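Clanwood Community Garden
Minutes of the general meeting
August 27, 2025, at the Stonen Street hall

The chair opened the meeting at 7 p.m. and thanked everyone for coming out on such a warm evening. The minutes of the last meeting were read and approved with one correction: the new hose runs to the east gate, and the earlier minutes had it at the west gate.

1. Harvest report

What a summer it has been! The plots gave 227 pounds of tomatoes to the food pantry, our best total ever, and the beans are still coming (if you have a bean row, please keep picking, they slow down when the pods are left on). Squash did well everywhere except the low corner by the fence, where the ground stayed soggy through most of June. Several members brought jars of green tomato relish, and the meeting stopped for a few minutes so that everyone could try some. Two people asked for the recipe to be posted on the shed door.

2. Water

The bill came in lower than last year. The mulch everyone spread in spring gets a good share of the credit, and there was a round of applause for the crew that hauled it. The drip line in the Kiken beds has a slow leak at the second joint. A new fitting costs very little and the meeting agreed to buy a spare as well.

There was a longer talk about watering hours. Some members who work late would like to water after 8 p.m. Others worried about mildew on the cucumbers. Agreed: evening watering is fine at the roots, no sprinklers after 6 p.m.

3. Seed swap

Last January's swap was such fun that we are doing it again, and bigger. The Cifuentes bakery has offered its back room and a tray of rolls. We had 160 packets on the tables last time and ran short of peppers and flowers, so please save seed from anything you loved this year. Let the pods dry on the plant, label them the same day, and write down the year. Paper envelopes are better than plastic bags – the damp gets trapped in plastic and the seed goes moldy. A short lesson on saving tomato seed will be held at the potting bench before the next work day.

4. Plots and waiting list

There are 18 households on the waiting list. Plots 2 and 9 are open after the first frost. A member suggested splitting plot 9, the biggest one, into halves for beginners. The idea was warmly received, and one gardener offered to mentor whoever takes the shady side. Moved, seconded and carried, all in favor.

5. Compost

The middle bin is finished and smells wonderful, like a forest floor. Take what you need, up to one wheelbarrow per plot for now. Please no more citrus peel in the first bin, and chop up corn stalks before they go in.

6. Other business

The lock on the tool shed sticks. It will be oiled, and replaced if that doesn't help. A member asked for a bench under the pear tree and was asked to bring a price to the next meeting. The three-tined fork is missing again; kindly check your trunks.

The meeting closed at 8:25 p.m. and the rest of the relish went home with the people who stayed to stack chairs. 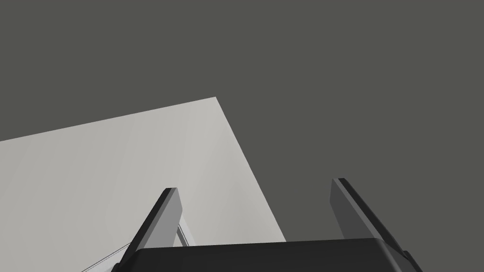 When can the compost in the first bin be used?

It needs to sit through the winter and should be ready for the beds in spring.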